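The Handwriting Job

At Rorkum, which makes and rents out message boards for churches, clinics, diners and the occasional nervous bridegroom, the lettering used to be done in a long room by people with good wrists. Part of it is now done in a booth.

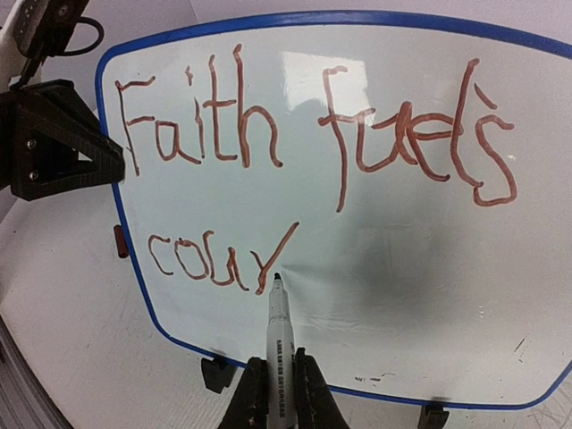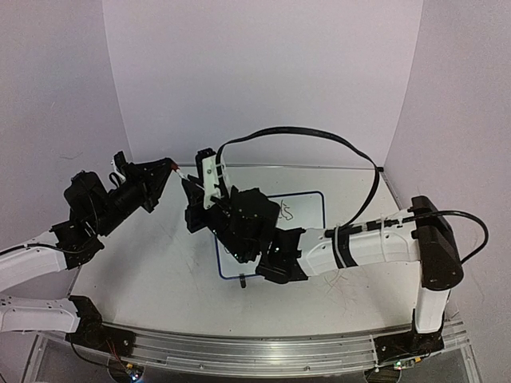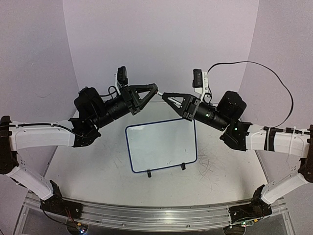 Rorkum went into the business of handwritten signs because printed ones had stopped being read. This was the founder's theory, and it has paid the rent on a low brick building in Pambridge for going on two decades. A customer sends in a saying, a specials list or a reminder to wash hands, and gets back a board that looks as though a thoughtful person wrote it that morning. Until last April a thoughtful person had. Now the short orders go first to the pair of arms the staff call Toom, after the name on the purchase order, and Toom writes the way a bright second-grader writes on the back of a bus. The "Faith fuels" job is a fair specimen. "Faith" is handsome, with a nice tall F and an h that ends in a hook. Then comes "fuels," with an f that drops halfway down the board and letters climbing over each other like people leaving a theater. By the time it starts on "cour" underneath, the hand has shrunk, as everyone's does when they see how much board is left.

"I'd have sent that back," says Doina Vasić, who has been lettering for Rorkum since the company had one van. "Well. I did send it back. I'm the one it gets sent back to."

Her title used to be senior letterer. It is now hand supervisor, and she has had enough jokes about it, thank you. She sits at a desk eight feet from the booth with a mug of pencils and a stack of order slips, and she passes or fails boards. She also writes all the ones Toom can't, meaning anything with more than a few lines, anything in two languages, and anything for a funeral. That last rule isn't in the manual. She made it up in the first week and the management, to its credit, didn't ask.

The arithmetic of the place is simple enough to fit on one of its own boards. In its last year with pens only, Rorkum sent out 2487 boards. Of those, 1196 carried a single short saying, and the company's owners looked at that number and saw a machine. Doina looked at it and saw the part of the day when she could listen to the radio.

"People think the short ones were the boring ones," she says. "The short ones were the rest. You do a dinner menu with 'bruschetta' on it and then you do a 'Bless This Mess' and your shoulders come down. Now I get bruschetta all day."

I heard some version of this from everybody who still holds a pen there. The easy work has gone and the hard work has closed up to fill the space, and the hard work is as hard as it ever was. One letterer told me she goes home with better pay and a worse neck. Another has begun volunteering to sweep.

Nermin Değirmenci has the other new job. She came over from packing, where she had spent six years wrapping boards in brown paper, and she now looks after the booth. She had no training in anything of the kind. What she had, the shop manager says, was the habit of noticing when something sounded wrong. She can tell you from across the room that a marker is going dry. She can also tell you that the machine's elbow is "in a mood," a diagnosis the supplier's help line does not recognize, though it did send a part the second time she called with it.

Her shift begins at 6:30 in the morning with a rag. She wipes down the table, checks the stands, tugs on the cables one at a time and sets out fresh markers. Then the first slip goes in and she watches. She had been told when she took the job that watching would be a small part of it.

"They said it would run and I'd do other things," she says. "I brought a book. I'm on page 10."

The trouble is mostly with the things a person does without knowing it. A letterer leans on a board just enough. She lifts her pen at the end of a stroke, feels the tip skid and slows down. She plans a line by squinting at it. The arms have had to be shown each of these, over and over, and have picked up some of them better than others. Spacing is weak. So is the letter s, which for most of May came out with a small stray stroke over it, like an accent in a language yet to be discovered. A dentist in Gorkley liked it and asked for it on purpose.

Erasing has been its own education. A customer's board comes back at the end of a rental with the old message on it, and the old message has to go before the new one can be written. Anyone who has worked in an office knows how this goes. You wipe, and the ghost of last quarter's targets stays behind. Nermin keeps a spray bottle for the ghosts and does the corners by hand – the corners, she says, are where the machine loses interest.

I asked the manager whether anyone had lost a job. He answered quickly, the way people do when they have been asked before. There were nine letterers and there are seven. One retired and one moved to be near her daughter, and neither was replaced. He said this as good news, and for the seven it was. It is harder to know how it sounds to whoever would have been the eighth. Doina got her own start on short sayings. She was slow, she told me, and her g's were a disgrace, and she was allowed to be bad at "Home Sweet Home" for the better part of a year until she was good at it. I asked where a beginner would be bad now. She looked over at the booth.

"That's the beginner," she said.

She is fairer to it than I expected. She has a drawer of its failures, which she will bring out for a visitor in the spirit of a parent with school pictures, all copied onto paper in her own hand, faults included. It's a strange thing to see an expert forge bad handwriting. She has also, against her own advice, started to correct it aloud. "Smaller," she tells it, when a word gets too big for its line. It has no way of hearing her. Nermin does, and makes a note.

Those notes may be the real change at Rorkum. For years nothing about lettering was written down in that building, apart from the lettering. If you wanted to know how far apart to set two words, you stood next to someone. Now there's a binder. It has a page on capital letters and a page on marker angle, and a page headed "Crowding" that Doina wrote over a weekend, grumbling, and that two of the younger letterers have quietly photocopied for themselves. The binder was meant for the machine's benefit. One of the photocopiers told me her own boards had improved, then asked me to leave her name out of it.

The owners would like to move up to longer texts by next spring. They have a figure in mind of more than 400 boards a month, all told, and have put it up in the break room. Whoever was asked to write the notice did it beautifully, in a slanting blue hand with a flourish under the number. I asked Doina if it was hers. She said she'd been busy with a wedding.

On my last afternoon there was a rush order, a café in town that wanted its hours changed. Four words and some numerals, squarely in Toom's line. Nermin had the slip in her hand and was on her way to the booth when Doina reached over and took it. She turned the radio up, found a marker she liked and did it herself in under two minutes. Then she held the board at arm's length, decided the 7 was a little proud of itself, and rubbed it out with her thumb.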